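Week 6: Comparing grippers without fooling yourself
Handout, Apr 21, 2026. Instructor: Thérèse Bergeron

Reading: the Petrenko notes, first half. The second half is mostly an argument with the first.

Last week you tuned a controller. This week you leave it alone, however much it annoys you, and swap what hangs on the end of the arm. We have two grippers, the Fania parallel jaw and the Pedau three-finger. The brochures agree that each is the better one.

What to hold fixed: arm speed, approach height, camera position, lighting, the order of the picks. What to vary: the gripper. If you change both the gripper and the speed, you have learned something about your own patience.

Kacper Lis ran last year's comparison and logged 2,063 grasps, 501 of them with the jaws closing on nothing at all. Log those too. A miss is data, and it is also most of what you will get in the first hour.

Score each grasp as held, slipped, or missed. "Nearly" is not a category — we tried it in December and everything became nearly.
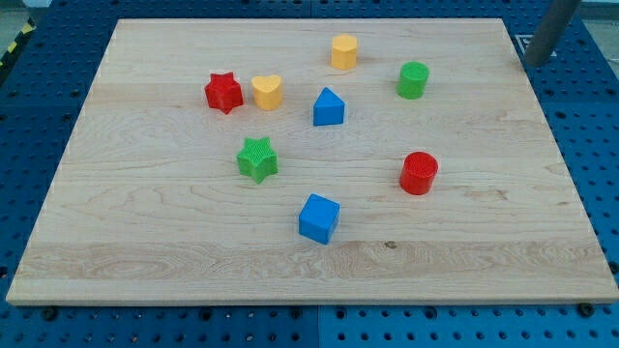 Choosing test objects takes more thought than people give it. A parallel jaw loves flat, opposite faces, so a set made only of cubes will flatter it shamelessly. Mix the shapes. The blue cube gives the jaw an easy start, the two cylinders are fair to both grippers, and the stars and the blue triangle are where opinions change. Leave clear gaps when you set out the blocks. The red star and its yellow neighbor are close enough that an open finger may want both, so treat that pair as a separate test.

For next time: one page, one table, and one sentence saying which gripper you would buy with your own money.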